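**Dating an old coal merchant's bill from Triltincombe?**

posted by triltinc_attic

Hello all! I've found a bundle of coal bills inside a biscuit tin and I'm thrilled with them. Most are from a firm called Kubíček & Dromgate, with a lovely engraved heading, but the year is left off. One is for 8 hundredweight of "best house", delivered in April. Is there any way to narrow it down?

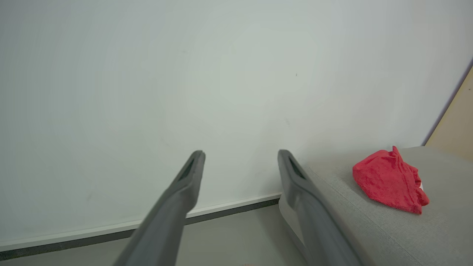
The paper is thin and bluish, and the back has a rubber stamp reading "Vastitz Wharf", if that helps anyone.

**wharfrat**

Oh, what a find! Start with the trade directories. Your county record office should have a run of them, and you can note when the firm first appears and when it drops out. I did this for a bundle of some 300 bills (corn and coal mixed) and got nearly all of them to within a few years. Look for a telephone number in the heading too, as a short one usually means an early exchange.
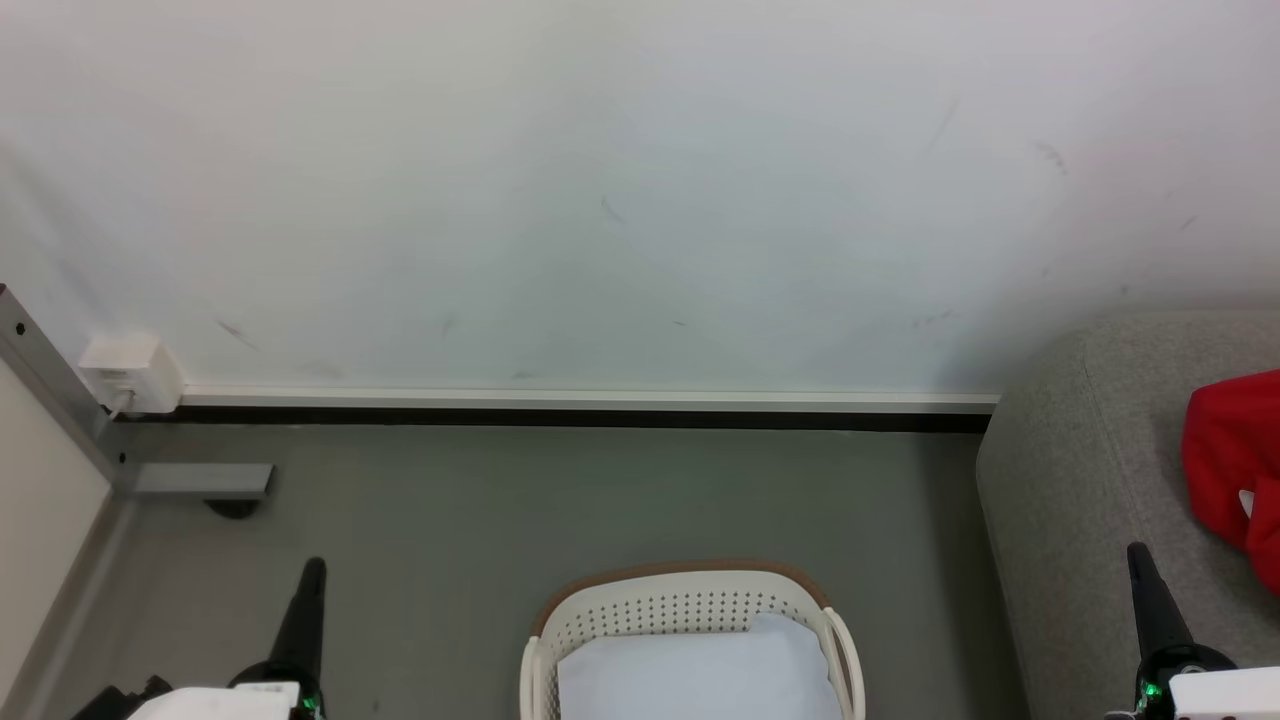
*White wall, with the socket low down at the left.*

**blue_slate**

Check for a stamp! Receipts often had one stuck on and signed across, and the king or queen's head gets you a reign straight away.

**cinderpath**

Could be Edwardian? My gran had some like that.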